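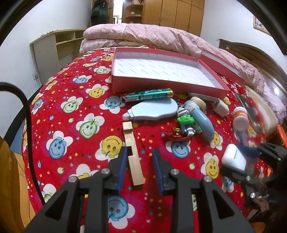

What is a parish?

A parish is an area of land with a church that looks after the people who live there. The word is also used for the people themselves, so someone might say "the whole parish came" when they mean the church was full.

Most parishes in this country were marked out hundreds of years ago. A village usually had one church and one priest, and the parish was the village plus the farms and woods close by. In a town there might be several parishes, each only a few streets wide. On the moors a single parish could take most of a day to walk across.

How do you know which parish you live in?

Everyone lives in one, even people who never go to church. The edges of a parish often follow things that were easy to see long ago, such as a stream, a hedge or an old road. Some of those things have gone. In Hullstead the line between two parishes runs through the middle of a supermarket car park, where there used to be a ditch.

Before there were good maps, people had to remember where the edges were. Once a year they walked all the way round together. This was called beating the bounds, because they hit the marker stones with long sticks as they went past. Children were taken along so that they would still remember the stones when they were old. A few parishes still do it in spring, usually with a picnic.

Who works in a parish?

In the Church of England the priest in charge of a parish is often called the vicar or the rector. The two names once meant different things, to do with who was paid the local taxes, but today the jobs are nearly the same. In a Roman Catholic church the priest is called the parish priest, and people call him Father. Methodists have ministers, and their churches are grouped into circuits, which work in a different way from parishes.

A priest leads the services, baptises babies, marries couples and takes funerals. A lot of the work happens outside the church building. Priests visit people in hospital, go into schools, answer letters and sit through a good many meetings.

There may also be a curate. A curate is a priest who is still learning the job and works beside somebody with more experience. Churchwardens are not priests. They are chosen by the people of the parish, and they make sure the building is safe and that things such as the silver cups are looked after. Some churchwardens have a long staff which they carry on special days. Then there are readers, organists, bell-ringers, Sunday school teachers, and the people who do the flowers.

What is a diocese?

You say it "die-oh-sis". A diocese is a large group of parishes, and the person in charge of it is a bishop. The bishop has a special church called a cathedral. It gets its name from the bishop's chair, because "cathedra" is an old word for a seat. A cathedral does not have to be big. Some are smaller than the parish churches nearby.

Bishops visit parishes to confirm people, which means praying for those who want to say for themselves the promises that were made for them when they were baptised. The bishop puts a hand on each person's head. Children who are being confirmed usually go to classes for a few months first.

Why do some parishes share a priest?

There are fewer priests than there used to be, and in many country places there are fewer people too. When a priest retires or moves away, the bishop may decide to join several parishes together so that one priest looks after all of them. This is called a group, a cluster or a benefice, depending on the church and the place.

Prurnach is part of a group of 5 parishes. The priest is Catherine Halliday, and she lives in the rectory at Emside, which is the largest of the villages. About half of her working week is spent in the car or on the telephone. There isn't time to hold a service in every church every Sunday, so they take turns. On the first Sunday of the month the main service is at Emside, on the second it is at Prurnach, and so on. The times are printed on a sheet in each porch, and people who don't drive are given lifts.

On the other Sundays some of the churches have a shorter service led by a reader or by somebody else from the village. They can say prayers, read from the Bible and sing hymns. They can't do everything a priest does. Holy Communion, for example, needs a priest to lead it.

Not everyone likes sharing. People can be very fond of their own church, where their grandparents were married, and they don't always want to go to the one over the hill. Others enjoy it -- the choirs can join up, and there is a bigger crowd at Christmas.

How many people are in a parish?

It varies a great deal. The parish of Lennox has 2337 people living in it, and on an ordinary Sunday only a small part of them go to church. At Christmas over 400 come, and some have to stand at the back. Hullstead's church was built to hold 800, at a time when the mills were open and the town was growing fast. One end of it has now been turned into a hall with a kitchen, and a toddler group meets there in the mornings.

What is a parish council?

This can be muddling, because there are two kinds. A parochial church council is a group of people who help to run the church. They talk about money, repairs and when to hold the summer fair. "Parochial" just means "to do with a parish".

A parish council without the word "church" in its name is part of local government. It deals with things such as footpaths, benches, bus shelters and playing fields, and it has nothing to do with services. Long ago the same people did both jobs -- that is how they ended up with the same name.

Words to know

Benefice: one parish, or several, looked after by the same priest.
Curate: a priest who is still being trained in a parish.
Font: the basin that holds the water for baptisms.
Parishioner: somebody who lives in a parish.
Rectory or vicarage: the house where the priest lives.
Vestry: the room where the priest gets ready for a service.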